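The Second Arm Is Always in the Quote

Every equipment request I have ever read has a line in it that the whole document was written to protect. You can find it by asking which line nobody has bothered to round. The travel is rounded, the "miscellaneous fixturing" is rounded, the contingency is so round you could bowl with it. Then there is one number quoted down to the cents, and that is the thing they want.

In robotics requests these days, the line is usually the second arm.

I have sat on the buying side of this table for a good part of my working life, first at Gernbridge, where we bought packaging equipment, and now as the person at Bedoya who has to sign before finance will look at anything. I'm not an engineer. I can read a quote, though, and I can read the email that comes with the quote, and the email is where the trouble lives. "We got a better price on the pair." Of course you did. I got a better price on the pair of snow tires too, and I still had to own them in July.

The case for two arms is easy to make, and I'll make it fairly. People have two. The jobs we keep saying we want done - setting a table, clearing it, sorting what came out of the dishwasher - were laid out by people for people, and sooner or later you need to hold the bowl while you wipe the bowl. A one-armed machine has to find a wall to push things against. Jhair Huamán, who runs our manipulation group and writes a very good request, once sent me a full page on opening jars. I had no reply to the jars. I still don't.

My complaint is about when. Most groups buy the second arm on the first day and get to the two-handed work quite a bit later, if the project lives that long. In between there is a lot of putting one thing on another thing. Fruit, plate. Cup, saucer. It's good work and somebody has to do it, but one hand does it while the other one hangs in the air looking well dressed.

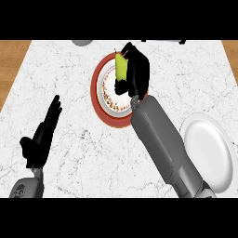 Page last changed: Monday, July 27, 2026

The right hand has something that looks like a pear, held over a plate with a red rim and a ring of flowers around a white middle. The left hand is open over bare marble. If these two were on my payroll I would be having a quiet word with one of them.

But look at what the work is being done in. It's a simulation. That marble never had to be delivered, and you can give a simulated rig as many arms as you like without anyone from facilities measuring the elevator. I have become a great believer in buying things that don't exist first. Let the second arm loaf in software for a few months. If you can show me a task there that falls apart without it, I will carry the purchase order upstairs myself.

What I don't accept is the argument that simulation is free. This is the other favorite of the request writers, and they use it in the opposite direction: since the simulated work costs nothing, all the money can go to hardware. Well, somebody modeled the plate. Somebody decided how slippery the pear should be, or whatever that fruit is, and then decided again after it shot off the table. Those are salaries. They never show up in the equipment budget, so they look like weather. At Bedoya we started putting them on the same sheet as the machines, and there was some sulking. Then people noticed that a month of a good simulation person was easier to get approved than a hand, and the sulking stopped.

And the hands! I haven't even gotten to the hands. A quote for an arm is fairly honest. A quote for a hand with fingers is the opening of a long conversation. When we priced the multi-fingered hands from Rinik, the delivery time was up to 10 weeks, which is fine, you plan for it. The spare fingertips were a separate line. The cable that joined the hand to the arm was a separate line. There were 244 pages of manual, and the part about what to do when a finger stops closing came down to mailing the hand back. So if you have one hand, you now have no hands. This is the best argument for buying a second one that I know of, and it has never once appeared in a request, since it would mean admitting that the first one breaks.

Kirnberg, to their credit, will sell you a plain gripper with two flat jaws and tell you to start there. Our group found this insulting. They bought one anyway, as a stopgap until the proper hands came in, and it spent the winter picking up very nearly everything they put in front of it. I walk past it sometimes. It's scuffed and it has tape on it, and it is the only piece of equipment on that floor for which I've never been asked to approve a repair.

So, what would I like to see in a request? I'd like the task first, written by someone who has watched a person do it. I'd like the simulated version to be named as a cost and not as a courtesy. I'd like one arm, with the mount and the controller chosen so that the other can be added without tearing up the table, and I'm happy to pay extra for that. The vendor will say the pair price expires at the end of the month. It doesn't. I have had the same pair price expire on me since last November, and it was in my inbox again this morning, with a warmer greeting.

I'd also like the idle time written down. If a project comes back for its second year and the left arm has spent the first one waving at the countertop, put that in. I won't take the arm away. I might lend it to the group downstairs, who asked for one, were told to wait, and have been using a broom handle and a clamp.

Jhair has read a draft of this and says I am being unfair to the left hand, that keeping out of the way is a skill and has to be learned like any other. He may be right. He has also sent me a revised request. It has one arm in it, a very sensible mount, and a line for "accessories" that comes to almost exactly the price of an arm. I've asked him to come by on his lunch break and walk me through it.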